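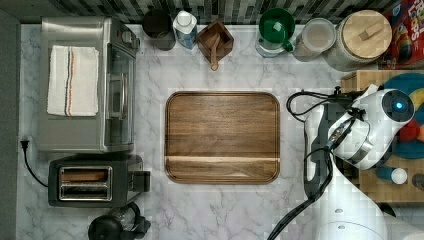 Home | Ask | Topics | Family and church | Log in

Keeping a family Bible reading time going with children of very different ages

Print this page | E-mail to a friend
Viewed 2,932 times

Pirjo Partanen

I look after the family work at our church in Hondby. In February we gave out a home reading booklet to 60 households. It takes a family through Mark's gospel in short sections, with a question and a prayer at the end of each. It has 104 pages, one for each evening, with a blank space on most of them for drawing.

It went well for two weeks or so. Now most of the parents I speak to have stopped. They aren't cross about it, they just say it fell away. When I ask what happened I get much the same account from all of them. The youngest child wriggles and shouts, the eldest is bored and gives one-word answers, and the parent ends up reading to the middle one while the others drift off.

I have the same trouble in my own house. Mine are four, seven and eleven. The four-year-old wants the same story every night (the storm on the lake) and the eleven-year-old has said she would prefer to read on her own. I don't want to make it into a fight, but I would be sorry to lose it altogether.

We could do one of these:

- write a second booklet for the over-tens
- cut it down to two evenings a week
- drop the booklet and suggest a children's Bible instead

I have to decide before we print anything for after Easter. Has anyone kept this up for longer than a few weeks with a spread of ages? I am mostly interested in what you did on an ordinary evening. I have read plenty of books that tell me why it matters.

Posted 20/03/2018

3 replies

Ketsara Siriwan

We have done this for six years with four children, with gaps. The youngest was a baby when we began and the eldest is now thirteen.

I would cut the number of evenings before you do anything else. A page for every night sounds manageable but it means that by the second week every family is behind, and once they are behind they feel they have failed and the booklet goes in a drawer. We read on three evenings. If we miss one we don't catch up, we just carry on from the bookmark. It took us the best part of a year to get through Mark and that was fine.

On an ordinary evening it goes like this. We do it straight after the meal, before anyone has left the table. If we let them get down first we never get them back. One person reads, and it is not always an adult. We read eight or ten verses at most. Then each person says one thing they noticed. It can be anything. My second son said "they had a lot of boats" for a whole month and we let that stand. Then one short prayer, and they can go. The whole thing takes seven minutes, less if someone has football.

For the younger ones, let them hold something or draw while you read. I used to think they weren't listening. Then my daughter, who was three and colouring in a horse, asked what a leper was, so she had heard at least some of it. Let your four-year-old have the storm on the lake as well. You can read it again at bedtime, separately, as often as he or she likes. It doesn't have to be the family reading. 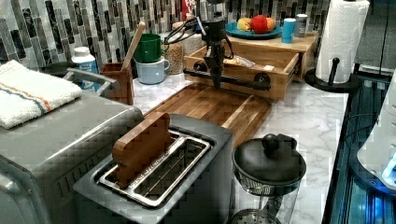
For the older ones, I would not write a second booklet yet. In my experience an eleven-year-old is bored when she is asked questions she could have answered at six. Give her a job. Ours chose the question each time, and the rule was that it had to be one she didn't know the answer to. Some of them were hard. Why did Jesus tell people to keep quiet about being healed? Why did he curse the fig tree? We had no answer ready for the fig tree and said so, and I looked it up and came back to it two days later. She took more interest after that than she had in all the months before.

If she wants to read on her own too, I would be glad of it and say yes. It needn't be one or the other. Ask her to stay for the seven minutes and leave the rest to her.

A few practical things for the booklet:

- Take the dates off. Number the sections or leave them plain.
- Print the Bible text in it if you are allowed to (check the permission line in the front of the translation you use). Half of our families could not find a Bible quickly at that time of day.
- One question per section, and an open one. "What did Jesus do next?" is a comprehension test and children can smell it.
- Leave the drawing space. Ours were all filled, mostly with things unrelated to Mark.

I would also ask two or three of the families who are still going what they do. There will be a few, and they may not have told you. At our church in Brekley it was the quiet ones, and one of them was doing it in the car on the way to school.

hondby_north

Just use a children's Bible, they are written for this. Ours fell out of the booklet habit too (we are one of the 60, sorry Pirjo). The pictures hold the little one and the big one reads it aloud to show off. Not sure why it has to be harder than that.

oldchoirbass

I agree with a good deal of what Ketsara says, though I would be careful about giving up on every evening. When ours were small we had fixed evening prayers at bedtime, the same words each night, and the reading was only a few times a week. The prayers were what lasted. They are grown up now and two of them still know them by heart. Small children like things that don't change, as you have seen with the storm.

So you might split the two. Put one short prayer on a card for every night, and make the booklet a thing for when there is time. The card can go on the fridge or by the bed.

We had a family weekend at Trarusberg some years ago where the speaker used the Karppinen notes, which give one reading with three questions under it, easy, middling and hard. I don't know if they are still printed. We liked them for a while, but in practice the youngest wanted to answer the hard question and the eldest picked the easy one to get it over with. I would not spend money on them.

Singing also helps, if your families will do it. One verse of something they know from church. Mine would sing when they wouldn't sit still.

Pirjo Partanen

Thank you, all of you. I think the dates were a mistake, and I had not thought about families feeling behind. I will take them off and suggest three evenings. I like the prayer card as well and may do that first, as it is one sheet and I can have it ready by Easter.

I asked my daughter this evening if she would choose the question. She wants to know what happened to the pigs' owner. I said I would find out.

Ketsara Siriwan

Ours asked that as well. The commentaries don't help much. We ended up talking about what it would have cost him, and whether he would have been angry, and that took up the whole time.

Share (835) | Comments (5) | Report this page
Print this page | E-mail to a friend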